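## 3. Collecting demonstrations

All demonstrations were recorded in simulation. The operator drives the arm with a handheld controller, and the wrist view is the only camera stream the policy receives. Kristýna Urban and Lefteris Mavromatis recorded 202 episodes in the Tistero kitchen, of which 40 were held out for validation. Each episode starts from a random arm pose above the counter, between the cooktop and the sink.

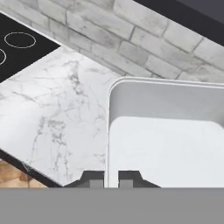 Control commands were logged at 50 Hz together with the gripper opening. Early episodes contained long pauses while the operator looked for the target — these were trimmed before training. Episodes in which the arm touched the counter edge were kept, provided the operator recovered within the same run.

### 3.1 Known problems

- The marble texture confuses our feature tracker, so tracking was dropped.
- Operator styles differ. Lefteris approaches from the side, Kristýna from above.
- Depth was not recorded. Kwadwo Aidoo is adding it to the logger for the second batch.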